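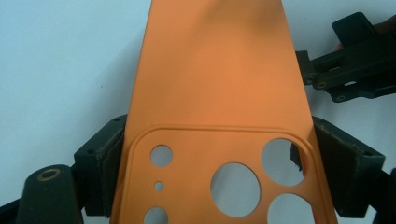

The Ternance Assembly is the unicameral legislature of Ternance, a self-governing island territory. It has 40 members, elected for terms of up to four years, and meets in the capital, Goltetstead. The Assembly passes laws, approves the territorial budget, and chooses the First Secretary, who heads the government.

Background

Before the Assembly was set up, Ternance was run by an appointed governor and an advisory council. The council had no power to introduce bills, and its members were mostly landowners and harbor merchants from Goltetstead. Complaints from the southern districts, mainly over port duties and the upkeep of the Altora road, led to a long campaign for an elected body. The governor agreed to a charter after dockworkers and growers stopped paying the duties for most of a winter.

The first charter gave the Assembly control over roads, schools, and local taxes but kept harbor income in the governor's hands. A second charter moved harbor income to the Assembly and ended the governor's right to block money bills. The office of governor still exists and is now ceremonial.

Membership and elections

Members are elected from districts in Goltetstead, Olmedo, Altora, and the outer parishes. Most districts return 3 members each by preferential vote. The smaller parishes return 2 or, in one case, a single member. District lines are redrawn after each census by a boundary panel whose report the Assembly may accept or reject but may not amend.

Candidates must be adult residents of the territory and may not hold a paid post in the harbor administration. A seat that falls vacant is filled by a recount of the ballots from the last election. If no eligible candidate is left on those ballots, a by-election is held.
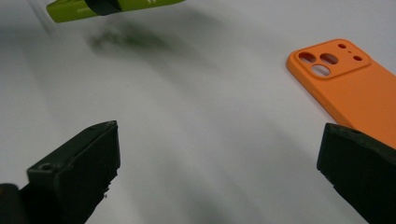

Gripper and green object with a black band on a white tabletop.

Powers and procedure

A bill may be introduced by the government or by any member with two seconders. It is read once without debate, sent to a standing committee, and returned for a second reading, at which changes may be made from the floor. The final vote is taken on a later sitting day. Bills on taxes or spending can be introduced only by the government.

The budget is presented each November. If it has not passed within 90 days, spending continues at the previous year's level and the First Secretary must ask for a vote of confidence. Losing that vote leads to an election unless another member can form a government. The 90-day rule was added after a dispute in which the Assembly sat through the spring without approving any spending on schools.

Debates are chaired by the Speaker, who votes only to break a tie. By custom the Speaker does not attend party meetings, and the larger parties do not campaign against a sitting Speaker who seeks reelection. The Altora List has not always followed the second part of this custom.

Parties

Two parties have led every government under the second charter. The Charter Party draws most of its support from Goltetstead and favors low harbor duties. The Rural and Labor Union is strongest in Olmedo and the outer parishes. The Altora List, a regional group, has at times held the balance of power and has supported governments of both parties in exchange for road and ferry funding.

Trinidad Prieto of the Rural and Labor Union was the first member from Olmedo to become First Secretary. Her government opened committee hearings to the public and began printing a full record of debates. Carmela Montes, who followed her as party leader, later served two terms as Speaker.

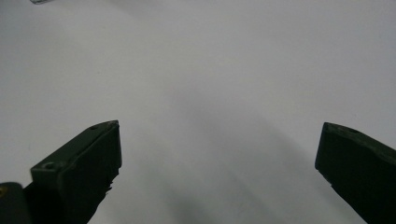
Dark green gripper fingers over a white surface.

Meeting place

The Assembly first met in a rented customs hall near the harbor. It moved to its present building, on the north side of Market Square, when the hall became too small for the members and clerks. The chamber has benches on three sides, with the government to the Speaker's right. Sittings usually begin at 2 p.m. and are open to the public except when the Assembly votes to meet in private.

See also

Governor of Ternance
Elections in Ternance
Harbor duties dispute
Olmedo district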